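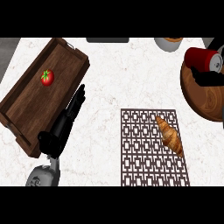
Data Products › Help › Frequently Asked Questions

Land Cover and Thermal Scenes: Frequently Asked Questions

Last revised 27/09/2023

General

What is in the Clundstead archive?

The archive holds processed satellite scenes for land cover, surface temperature and shoreline work. Each scene is delivered as a set of separate band files with a metadata file and a quality mask. Browse images are supplied for searching only and should not be used for measurement.

What is the difference between a scene, a tile and a mosaic?

A scene is the area recorded by the sensor in one continuous piece of a pass. Its edges follow the track of the satellite, so it appears tilted when drawn with north at the top. A tile is a fixed square on the map grid, cut from one or more scenes. A mosaic is a set of tiles joined and color balanced. Color balancing changes pixel values. If you need reflectance or temperature, order scenes or tiles.

Which processing level should I order?

Level A is raw counts with the calibration values attached but not applied. Level B is radiance at the sensor. Level C is surface reflectance for the visible and infrared bands and surface temperature for the thermal bands. Most users want Level C. Level A is intended for groups that run their own calibration, and the help desk does not support third-party processing of it.

Are older scenes reprocessed?

Yes. When a calibration table changes, the affected scenes are reprocessed and the version number in the metadata goes up by one. The old version stays available on request for six months. Do not mix versions in a time series.

Bands and color

Why is vegetation red in the browse images?

The default browse image is a false color composite. The near infrared band is shown as red, the red band as green, and the green band as blue. Healthy leaves reflect strongly in the near infrared, so they come out red. Bare soil is usually tan to gray-green, and deep clear water is close to black.

Can I get a natural color image?

Only for scenes from the Lelora sensor, which has a blue band. The Tamayo sensor does not record blue. The "simulated natural color" option for Tamayo scenes estimates blue from the green and red bands. It is acceptable for a poster or a slide. It is not acceptable as input to a classifier, and the file header says so.

Why do two towns with the same kind of buildings look different in color?

Roof material, street width, tree cover and sun angle all affect the result, and so does the stretch applied to the browse image. Each browse image is stretched on its own values. Compare the Level C band files instead.

What do the thermal bands measure?

They measure radiation given off by the surface. Level C converts this to temperature using an emissivity value for each land cover class. Bare metal roofs have low emissivity and will read colder than they are. Treat temperatures over industrial districts with care.

Why are the thermal pixels so much larger than the visible pixels?

There is less energy to collect in the thermal range, so the detector has to gather it from a larger patch of ground. Thermal bands are delivered at their own pixel size. An option on the order form resamples them to match the visible grid. Resampling makes the files line up and adds no detail.

Position and height

Which map projection is used?

Scenes are delivered in the UTM zone that contains the scene center. A scene that crosses a zone boundary is still delivered in a single zone. Tiles that fall on a boundary can be ordered in either zone.

How good is the positioning?

Terrain-corrected scenes are matched to ground control points. The residual error is given in the metadata under the heading "geometric fit." Where clouds hide too many control points, the scene is placed from orbit data alone and is flagged SYS in the file name. SYS scenes can be off by up to 10 pixels. They should be registered by hand before they are stacked with other dates.

Tall buildings and bridges seem to lean. Is this an error?

No. Terrain correction uses a bare ground height model, which leaves out buildings, bridges and trees. Anything standing above that surface is shifted away from the point directly under the satellite. The effect grows toward the edges of the scene.

The coastline in my scene does not match my map. Which one is right?

Possibly both. A map shoreline is drawn to a defined water level. A scene records whatever the water was doing at the time of the pass. On a flat shore the two may be well apart. Harbor fill and new breakwaters are another common cause. Check the survey date of the map before reporting a position error.

Clouds and quality masks

How is cloud cover calculated?

The figure in the catalog is the share of valid pixels flagged as cloud. It covers the whole scene. A scene with a high figure may be clear over your site, and the reverse is also true. Use the "cloud over area" search box to limit the count to a polygon that you draw or upload.

Why are beaches and snow sometimes flagged as cloud?

The cloud test relies on brightness and temperature. Dry sand passes the brightness part, and snow passes both. A second test using the short-wave infrared bands removes most of the false flags over snow. It does less well over sand — coastal users should inspect the mask before applying it.

What are the black areas along the edges?

These are fill pixels with a value of zero. They surround the tilted scene so that it fits into an upright rectangular file. Set zero as the no-data value before you calculate any statistics.

What are the thin stripes in some water areas?

The detectors in the array do not all respond in exactly the same way. Over land the difference is hidden by surface detail. Over dark, even water it can be seen once the image is stretched. A destriping filter can be applied at order time. It is off by default.

What does quality flag 8 mean?

Flag 8 marks saturated pixels, where the signal was too strong for the detector. Sun glint on water is the usual source. The recorded value is a minimum and the true value is unknown. Flag 2 marks pixels filled in from their neighbors after a dropped line.

Ordering and files

Do I need an account?

You can search and view browse images without one. An account is needed to order band files.

How long does an order take?

Scenes already held at the requested level are ready at once. Other orders join the processing queue. You will receive a message with a download link, and the link stays active for 10 days. Expired orders have to be placed again.

Can I order only part of a scene?

Yes. Draw a box or upload a boundary file on the order page. The clip is made to whole pixels, so the result may be slightly larger than the box. Clipped orders include the full metadata file for the parent scene, and the corner coordinates in it refer to the parent.

Which file formats are available?

GeoTIFF is the default. Hierarchical format is available for Level A and Level B. Scenes opened in the free Prakus viewer keep their scale factors. Some other programs ignore them, and reflectance then shows as large whole numbers. Multiply by the scale factor listed in the metadata.

My download stopped partway through. What should I do?

Use the same link again. The server supports resuming. When the transfer is finished, compare the checksum with the one on the order page. If they do not match after a second full download, report the order number to the help desk.

Use and credit

May I publish images made from the data?

Yes, in print or online, with the credit line given in the metadata file. If you have changed the colors, sharpened the image or combined dates, add the word "modified" to the credit line.

May I pass the files to other people?

Band files may be shared within a project. For wider use, please give others the scene identifier so that they can order the current version.

Is the training material still offered?

The introductory course on band combinations runs each June. Course notes are in the document library under "Training," next to the band tables for both sensors.

How do I report a problem with a scene?

Use the report form on the scene page. Include the scene identifier, the version number, the band, and the line and pixel position of the problem. Screenshots are useful but do not replace the position. Reports without a version number are returned.

Related pages: Band tables | Version history | File naming | Known issues | Contact the help desk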